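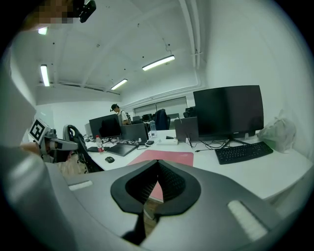

Puesto compartido, segunda revisión

El tablero largo blanco sigue siendo el punto débil de la oficina de Bovthorpe: los cables negros ocupan más superficie que los teclados. Medí 63 cm de fondo útil entre el borde y las bases de los monitores.

Criterio de Qusai Abu Hammour, que comparto: una sola regleta, en el centro, y ningún adaptador colgando.

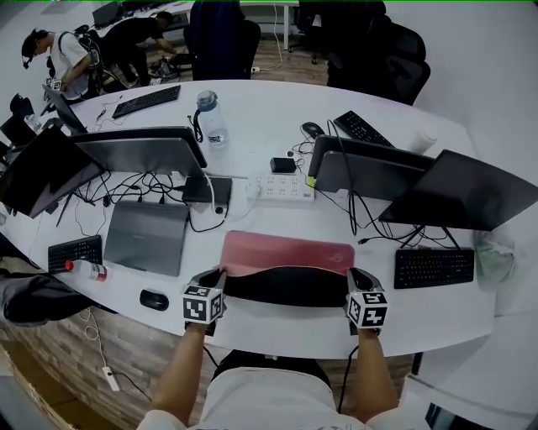
Los portátiles cerrados van al armario al terminar la jornada. Las botellas, fuera del tablero, con más motivo si hay una regleta al lado. Para los cables he pedido a Finard una bandeja de 90 cm, que se atornilla por debajo. Queda pendiente etiquetar las fuentes de alimentación.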